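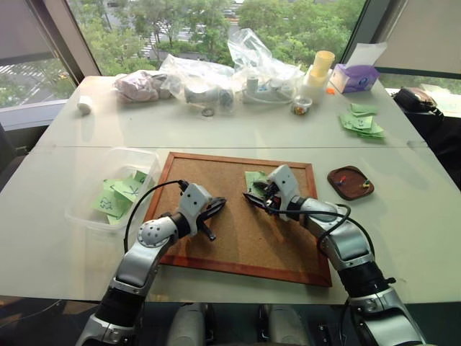
Teaching two arms to pin a note to a cork board

Filed under: Arms, Slow progress
Posted 2018-12-26 by Josefien Mertens

A person can pin a note to a board while holding a coffee and arguing. Our pair of arms, known in the workshop as Clilia, needed 1136 lines of configuration before it could do the same without the coffee. This page covers the whole job, from laying out the table to pushing in the pin, so that you can repeat it at home or wherever they let you bolt things down.

I'm assuming you have two arms that already move when told, a two-fingered gripper on each, and a camera that can see the table. If your arms don't move when told, see Rania Khoury's page on wiring, and bring a snack.

What you need

A framed cork board, small enough for both arms to reach every corner
Sticky notes in one color
Pushpins with tall plastic heads, in colors that don't match the notes
A clear bin for the notes and a shallow tray for the pins
Something grippy to put under the board

Step 1. Lay the board flat

Yes, cork boards go on walls. Put yours on the table anyway. A dropped pin on a flat board is still on the board, and a dropped pin on the floor belongs to your sock.

Center it between the two bases, then jog each gripper out to all four corners of the cork. If an arm has to stretch completely straight to get there, pull the board closer. Arms at full stretch go stiff and stupid, much like me on a ladder.

Now mark the table at two corners of the frame with a pencil. You will bump the board. You'll want to know where it used to be.

Step 2. Give each arm a side

Notes go on the left and pins go on the right. We tried sharing one tray in the middle, and spent most of March listening to two elbows meet.

Use a bin with low enough walls that a note can be put in and taken out without the wrist touching the rim. For pins, the shallower the tray the better, as long as it has a lip. Put in a few pins at a time. A heap of pins is one object as far as a gripper is concerned, and it is a hedgehog.

Step 3. Teach the empty hand first

Before you touch a single note, record these poses for each arm:

Home, well back from the board
Above its own container
Above the left half of the cork
Above the right half of the cork
Out of the way, for when the other arm is working

That's 5 poses per arm. Run them one arm at a time, then both together at the lowest speed you can stand. Keep a hand on the stop button and your face out of the middle.

Step 4. Place a note

Start with a note already lying on the cork. Picking one out of a pile is a separate misery, and it can wait until Step 6.

Bring the gripper down with the jaws open a little and stop just short of the paper. Lower it in tiny moves until the tips touch, then close. You want the paper to buckle up slightly between the fingers. If the fingers skate over it, go down a hair more. If the board slides, you've gone down more than a hair.

Hard plastic fingertips slip on paper. I glued on thin rubber cut from a bicycle tube (Van den Broek, the hardware shop on our corner, gives away the punctured ones) and the slipping mostly stopped. The fingers now smell like a bike shed.

To let go, press the note lightly against the cork before you open the jaws. Open them in the air and the note will ride back up with the sticky side on the finger, and you'll have a robot wearing a note.

Step 5. Push the pin

One arm holds the note by its bottom edge. The other fetches a pin by the head, turns it point down, and comes in over the top edge. Straight down matters more than exact position. A leaning pin pops out as soon as the jaws open.

Set a force limit before you try this. Ours is low enough that the arm gives up on a wooden frame without hurting either party. Wear glasses. Pins fly.

Expect to fail a lot at the handover, when the pinning arm wants the space the holding arm is in. Angle the two wrists toward each other from opposite sides and keep the cables on the outside of each arm. A cable that crosses the board will sweep it clean with real dedication.

Step 6. Now the pile

Once you can pin a note three times in a row, start picking from the bin. Loose notes cling together, so lift slowly, pause, and give the wrist a small shake over the bin. We doodle on some of ours in black ink, and the camera seems to find those more easily than the blank ones. Rania says it's the contrast. I say it's my drawing.

If you get two notes anyway, pin both and call it a memo.

Next in this series: taking the pins out again, as requested by the Hidorstead group and by anyone who has seen our board. The Wurnau configuration files go up once I've removed the comments.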